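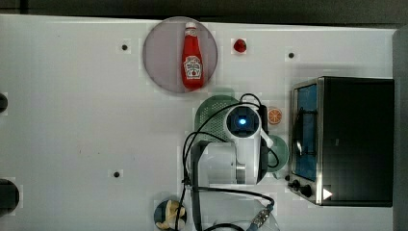 The Orlandini tabletop cell from overhead, with the arm in the middle and the toaster oven at the right.

Equipment > Tabletop Cells > Orlandini Kitchen Cell

Orlandini Kitchen Cell: Setup and Care

The Orlandini is our tabletop cell for people who want an arm to practice with kitchen things, and it has been the steadiest seller out of the Jorcombe workshop since we started building it. It comes as a matte white top, a white arm with a camera at the wrist, the cables, and a starter set of plates, bowls and food pieces. The toaster oven is an option (order code 954), and most people do add it, because a door is a lovely thing to practice on once you're tired of bowls.

What follows is more or less what we tell customers over the phone, written out so you can have it next to you while you work. Pour yourself a coffee first. An unhurried afternoon is plenty for the whole job, and most of it is cables.

Placing the top

Set the top on something that won't rock. Push down on each corner in turn and fix any wobble now, before the arm goes on, because you'll be chasing it for weeks otherwise. The arm bolts down through the black mounting block with the long bolts from the small bag. Bring them all up finger tight, then go around again with the wrench. Please don't run the first one all the way home before starting the others (we've all done it, and the block ends up sitting crooked).

The screw holes in the white surface are for add-on fixtures. They can stay open if you aren't using them, but run a vacuum nozzle over them now and then. Crumbs get in there, and so does grit, and a bolt that goes in over grit will never feel right.

Running the cables

Leave more slack than looks tidy! The wrist turns a good deal further than people expect, and a cable that sits nice and flat with the arm at rest can be stretched tight at full reach. We like a generous loop over the camera housing, and then an easy run down toward the near edge of the table. Move the arm slowly by hand through its whole range with the power off and watch the loop as you go. If it catches on anything, a colander rim being the usual one, give it a little more.

The connectors should push in straight and without any force. If one fights you, pull it back out and look at the pins before trying again. A replacement wrist cable is part 113, and it's well worth keeping a spare in the drawer.

Laying out the table

You can put things where you like, of course. We keep the oven on the right with its glass door facing in toward the arm, and that leaves the far side of the table free for a big plate. Start with large, forgiving objects such as a ketchup bottle or a bowl, and bring in the strawberry and the orange slice once the arm is landing where you ask it to. Small round things show up every bit of error in your calibration, so they're a fine test and a discouraging first lesson.

Calibrating the wrist camera

Do this after the cables and never before, as a tugging cable will pull your numbers off. Let the arm warm up for 9 minutes, run the routine from the Sirncombe control software, and then run it a second time. If the two results disagree, check the mounting bolts before you blame the camera. Nearly every call we get on this ends at a loose bolt.

Regular care

Wipe the top with a damp cloth and a drop of dish soap. Smudges and faint marks are normal on the matte finish and do no harm, though a gritty scouring pad will leave shiny patches that bother the camera under bright light. Clean the camera window with a dry lens cloth only.

Snug up the block bolts after roughly 31 hours of running, then once a month. While you're down there, feel along each cable for flat spots or stiff places, especially near the joints.

Spares and the Dremedham bench

Cables, bolts and food sets ship from Jorcombe. Arms that need opening up go to our repair bench at Dremedham, so please write to us before you box anything, and take the wrist cable off first. The bench shuts for stocktaking in November, and parts orders carry on as usual.

14 shares | 6 comments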